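Saving on cash and card at home: tips I've tested, and a few I wouldn't bother with

Every January the same money-saving advice does the rounds, and most of it was written by someone with something to sell. I've kept a household ledger for years, so I went back through it to see which habits paid.

1. The coin jar
Fine as a habit, poor as savings. Ours held $159 when I last emptied it, and it had earned nothing the whole time it sat on top of the fridge. Empty it often. Check whether your branch takes loose coins before you lug them in, and steer clear of the counting machines at the shops until you've read the fee on the screen.

2. Envelopes for groceries
People swear by these. I lasted 5 weeks. The grocery envelope worked well enough, but the "odds and ends" one became a second wallet. If you want to try it, do one envelope only and put the receipts in the back of it. 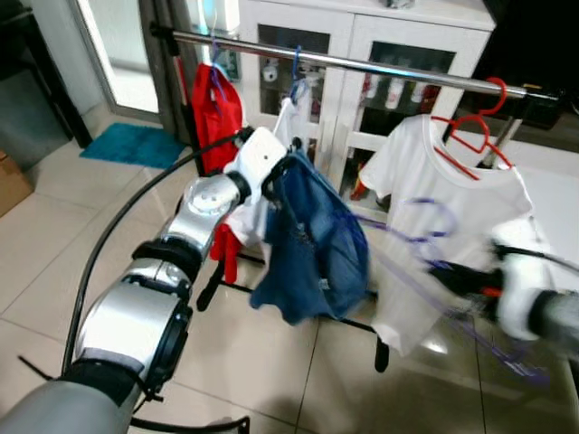

3. Round-up apps
Katia Mancuso wrote in to say she'd put away $235 with one called Pivon. Good on her, but ask what the monthly fee is first. On small balances a flat fee can eat more than the interest brings in — and the app won't be the one to point it out. A free automatic transfer on payday does the same job.

4. Cash discounts from tradies
Always ask, but get the price in writing and a proper receipt. Without one you may have trouble if the job goes wrong. I've knocked back a $60 discount for exactly that reason and I'd do it again.

5. Keeping cash in the house
A bit for blackouts and dead EFTPOS terminals makes sense. Small notes are more use than fifties. Check what your contents policy covers, as the limit on cash is often lower than people assume. The freezer is a silly hiding spot, whatever your uncle says.

Conivmont Household Notes | Contact: Atieno Makori | © 2023 | Back to top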